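## Who we are

Tembridge Welcome House began with a spare room and a borrowed van. Halina Tomaszewski had taken in a family of five after the river flooded, and by June she was finding beds for 55 people — friends of friends, mostly, and then folks she had never met at all!

We're still a small outfit, but these days we help up to 144 families a year who have had to leave home because of flood, fire or unrest. Some stay with us for a night or two, and some need the full 90 days while they look for a place of their own (and we're always glad of the company). 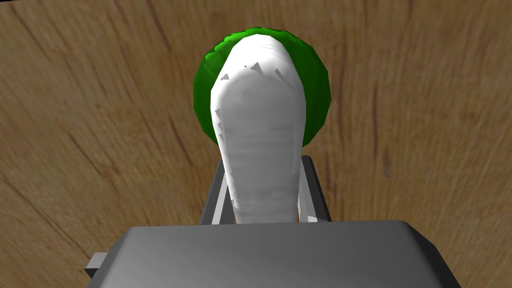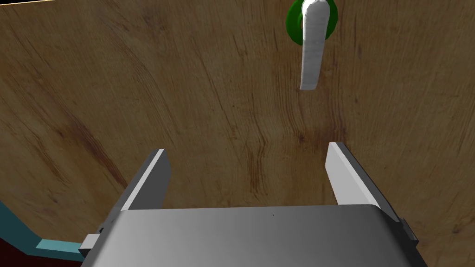
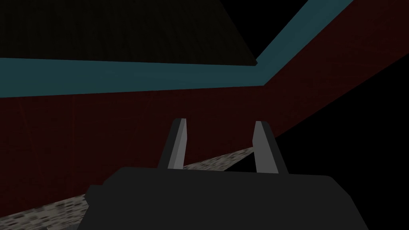
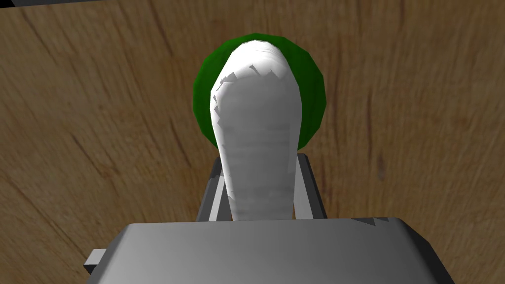 Itzel Bañuelos runs the front desk and speaks Spanish and English, so please ask for her if you'd like to talk things over first. Our host families live all over Tembridge, and we'd love to add yours to the list.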